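Fall Window Help Wanted at Gollance

Aug 22, 2018 | by the shop owner

Print this page | E-mail this page

Hi all! I'm looking for two people to help me dress the windows at Gollance this fall, and I'd love it if you were a bit obsessed with pumpkins (I am, hopelessly). We'll start with the Starnmont store and then do the little one on Zurulby Street. Pay is $2000 each for the season, with nearly $3000 on top for materials, so we can go big! 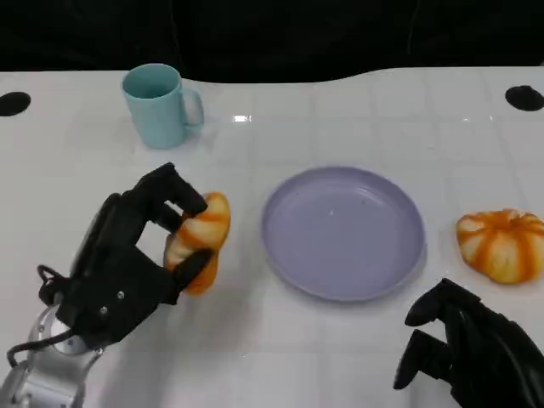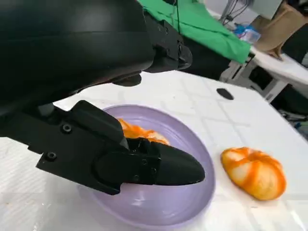

What I need from you

Steady hands, your own ideas, and evenings free through January, when it all comes down again. Store experience is nice but I won't fuss over it – I started out folding napkins in my aunt's café. You should be okay on a ladder.

Send me a few lines about yourself and a sketch, even a messy one, or drop it off at the Starnmont counter.

Recent posts
Chiba paper lanterns are back
Starnmont parking changes
Our January sale dates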